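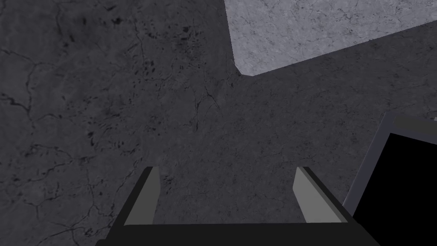

Wrist view from the simulated room: fingers open, nothing between them.

The gripper that let go

If you stopped by our corner of Zieliński this month and got a distracted grunt in return, I'm sorry, and I owe you the story. We had a robot that dropped things. Well, a simulated robot, in a simulated room, so no toes were harmed (mine were under the desk the whole time), but the code that did the dropping was the same code we were planning to load onto the real arms in February. So I took it personally!

Some background for those of you on the Isine side who don't live in this stuff. We run household chores overnight in Fakumier, the simulator, a batch of 2,000 at a time. The robot picks something up, carries it somewhere, puts it down, and a script marks the run as passed or failed. In the morning I get a coffee and a spreadsheet. For weeks the spreadsheet looked great. Then one morning there were 38 runs marked failed with the reason "object not in hand," and every one of them had passed its grasp check a few seconds earlier.

My first guess was friction. It's always friction, right? I spent two days fiddling with the finger pads and making them stickier and stickier, and all I got was a robot that couldn't put anything down. 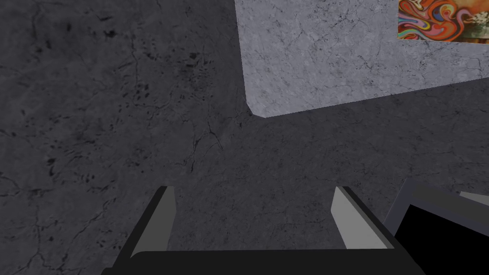
Another wrist view, with the swirly print in the top right corner.

So I went back and did the boring thing, which was to line up the wrist views with the command log and step through them together. And there it was, an "open" command that the planner had never sent. The fingers weren't slipping at all. They were being told to let go, politely and at full speed, in the middle of a carry.

The command was coming from Brovum, our own little watchdog program. Brovum listens for a heartbeat from the planner, and if it hears nothing for 166 milliseconds it decides the planner has died and puts the arm in its safe state. For the arm, safe means stop moving. For the gripper, somebody had filled in "open." I went looking for the somebody and it was me, back when all we ever picked up was foam blocks and the main worry was pinching a finger.

That choice made sense for foam blocks. It makes a lot less sense with something heavy or pointy held out over a table, or over a person's foot.
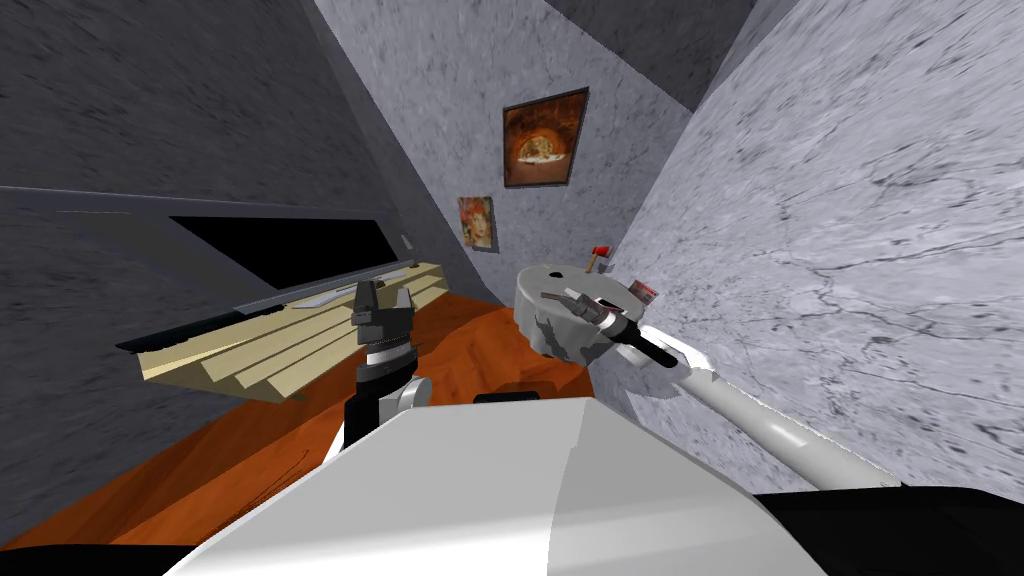 Looking out over the robot's white body: the right gripper has the tool over the round table, the left is up in the air.

The missed heartbeats had a dull cause. When the machine got busy drawing all the camera views at once, the planner fell behind, Brovum panicked, and the planner came back a moment later with no idea that its hand was empty. It would then carry on and very carefully place nothing on the table. (I watched 11 of these in a row and started feeling sorry for it.)

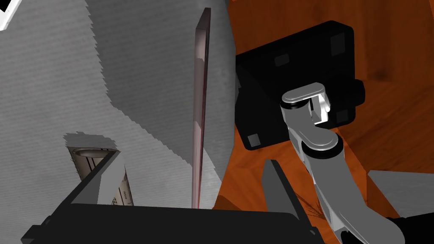

The fix came in two parts. If the gripper is closed on something when the heartbeat stops, Brovum now holds the grip at the current force and freezes the arm, and it stays that way until a person clears it. There is a separate release button for anyone who does get a finger caught, and that one works even with the planner dead. The planner also has to redo its grasp check after any pause, so no more serving invisible dinners.

The new version went in on November 30, 2018, and the overnight batch has been clean of that particular failure so far. I still have one open question, and I'd love opinions: how long should a frozen arm hold on before the motors get too warm? Right now it holds forever, and I don't like that much either. If you've dealt with this on real hardware, come find me before we start loading the arms. I'll put the coffee on, and I promise not to grunt.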